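Projects > Robot Learning Lab > Spring Reports > Teaching Stallden to Use a Kitchen

Teaching Stallden to Use a Kitchen

I signed up for this project thinking I'd be writing code all semester. Instead I spent most of it with a controller in each hand, opening the same drawer over and over. I'm not complaining! It was the most fun I've had in a class, and my wrists have mostly forgiven me.

The idea is pretty simple. Stallden is our two-armed setup, and we wanted it to pick up a few kitchen chores from watching a person steer it through them. You drive the arms by remote control, the computer saves the camera views and the joint positions, and later a model tries to copy what you did. Each saved run is called a demo. By the end I had 329 of them, and I remember a surprising number personally.
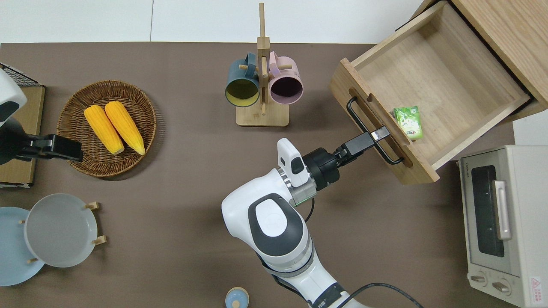
Sølve Skjelbred
April 26, 2022

The drawer was my first task, and I picked it thinking it would be the easy one. Pulling a drawer by the handle is something you do half asleep, right? But you don't feel anything through the controllers, so you have to judge it all by eye. If you pull even a little sideways the wood drags and the arm starts to shudder, and then that shudder is in your data forever (or until you throw the demo out, and I threw out 97).

What helped was going slower than felt natural at the start of the pull, then keeping one steady speed. I also quit fixing my grip halfway through. My early demos are full of tiny nervous corrections, and the model learned those too - it would grab the handle, let go, and grab it again, exactly like me in week one. Pretty embarrassing to watch, but kind of sweet.

How I recorded

We used Ividari for the remote control part and a logging tool called Hirkolex that an older student left behind with about one page of notes. Hirkolex drops the last second of a run if you hit stop too fast. I found that out after a whole afternoon of demos that all ended just before the good part. So now I count to two, then stop.

I kept sessions to an hour. Past that I got sloppy, and you can see it in the plots, where the paths get wobblier toward the end. I also moved things a little between runs, a few inches here and there, so the model couldn't just memorize one spot on the table. Next time I'd move things a lot more.

Using both arms

One arm at a time was fine. Two was like patting my head and rubbing my stomach. For the two-arm demos I wanted one gripper at a drawer or box handle and the other at the dish rack, and my brain really wanted to mirror everything. Whatever my left hand did, my right hand thought it should do too.

The plates turned out to be their own headache. They stand upright in the rack, so you have to come in with the fingers on either side of the rim and close without shoving the plate over. I got decent at it by lining up the wrist first and only then coming down. If I tried to do both in one swoop I'd clip the next plate over.
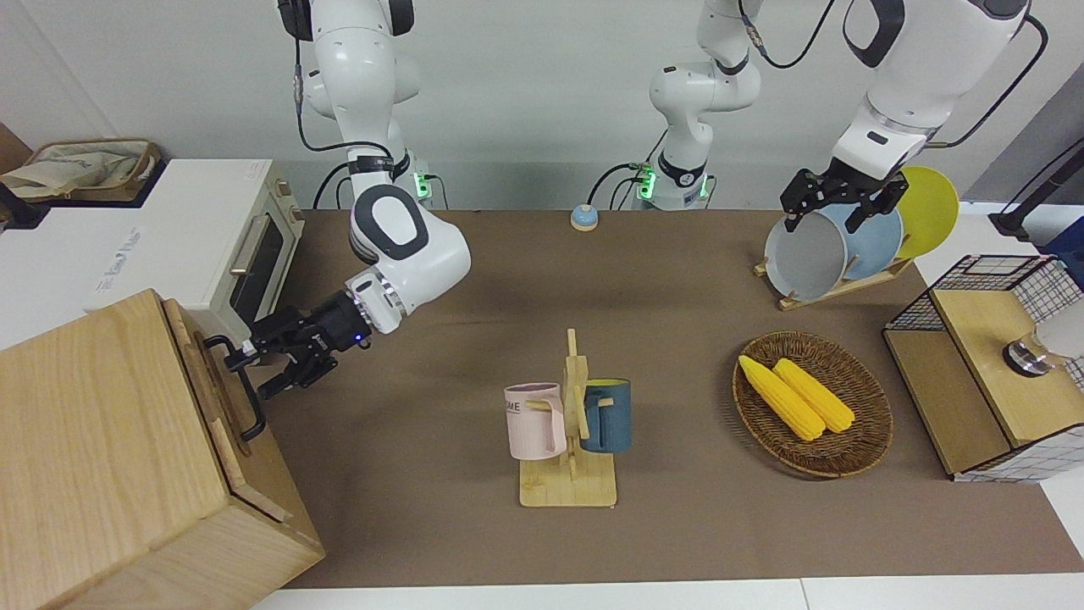 Results

I trained on 202 of the demos and kept the rest for checking and for later. The drawer policy is good when the cabinet is close to where I had it during recording. Push it farther off and the gripper closes on air, then pulls very confidently at nothing. The plate policy is shakier. It gets to the rim most of the time, but it often squeezes too early. The two-arm one I'd call a work in progress.

Training ran for 2,193 steps on the small model before I ran out of my share of lab computer time. I think more steps would help the plates a bit, but better demos would help more. When I replaced my oldest drawer runs with newer, smoother ones, the shuddering pretty much went away.

If you're taking this over in December, please throw out your first week of demos. Just do it. And raise the chair.

Related reports
- Forsberg: Sorting Laundry From Short Demos
- Hand-Guiding vs. Remote Control for Beginners
- Getting Started With Ividari
- Fixing Dropped Frames in Hirkolex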